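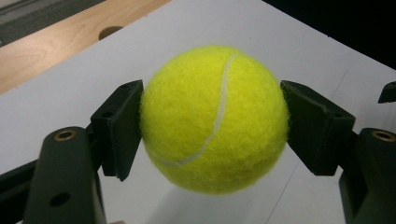 The tennis ball between the finger pads, over the white table.

I have been meaning to write about robotics club since before Christmas, and now it's February and my tea has gone cold next to the keyboard, so I had better get on with it. Quite a few of you asked after my last post what I do with my evenings now that the allotment is asleep, and the answer is that I help a dozen teenagers teach a gripper to pick up balls. (I say help. I mostly find the small screwdriver.)

The club has entered the Karnudura Cup this year, which is a sorting competition for school teams. There's a tray of mixed objects at one end of a table and a set of bins at the other, and your machine has to move things from one to the other without dropping, squashing or flinging them. You get 6 minutes per run and two runs on the day, and the better one counts. A full tray is worth 200 points. Last year we came home with 136, and the drive back was very jolly considering, mainly thanks to a large bag of chips.

Our gripper is called Fuchs, which is German for fox, and was chosen after a vote that went on far longer than the design discussion did. The fingers are plain black things with brass-coloured inserts set into the arms, so the bolts have something decent to bite into. I'm very fond of those inserts. Last year we screwed straight into the plastic, and by the end of the season every hole had gone soft and we were packing them with bits of matchstick. Putting the new ones in was Yutong Dai's job, and she took such care over it that I hardly dared walk past the bench.

We have been using the tennis ball for practice because it's such a forgiving thing. The felt gives you plenty to hold on to, it squashes a little, and if it does get away from you it just rolls under the radiator. Setsuko Chiba, who runs the club and has far more patience than I do, has everyone start by holding the gripper in their own hand, before they go anywhere near the code. You line it up over the ball, bring the fingers in, lift, and then you say out loud what you did. It sounds a bit daft, and the first week there was a lot of giggling, but I do think it's the best idea she's had. You find out how much you were doing without noticing. One of the boys realised he was tilting his wrist every single time so that both pads landed together, and nobody had written a word about wrists in the plan!

So now there's a page about wrists in the plan.

The other great argument of the winter has been how wide to open the fingers on the way down. One half of the club wants them as wide as they'll go, for safety. The other half says that's slow and you'll knock the neighbouring objects, and I'm afraid I have been on both sides depending on who had spoken last. We tried it both ways with the tennis ball and a few other bits from the box, and I wrote the timings on the back of a register, which I then put through the wash in my cardigan pocket. Sorry, everyone. We're doing it again next session, and Yutong is keeping the sheet this time.

After that we move on to the awkward things. The rules promise something shiny and something soft, and won't say more than that, so there has been a great deal of guessing. I've been asked to bring in a satsuma, a ball of wool and an old bicycle bell, and my handbag now rings whenever I go upstairs.

If you're local and have any odd little objects lying about (nothing breakable, please, and nothing you'd want back in the same condition), do leave me a comment and I'll come and collect. And Margate readers, yes, I did get your parcel of corks – they were a great success, and two of them are already missing.

I'll report back once we've settled the finger question. The leeks will have to wait for their own post.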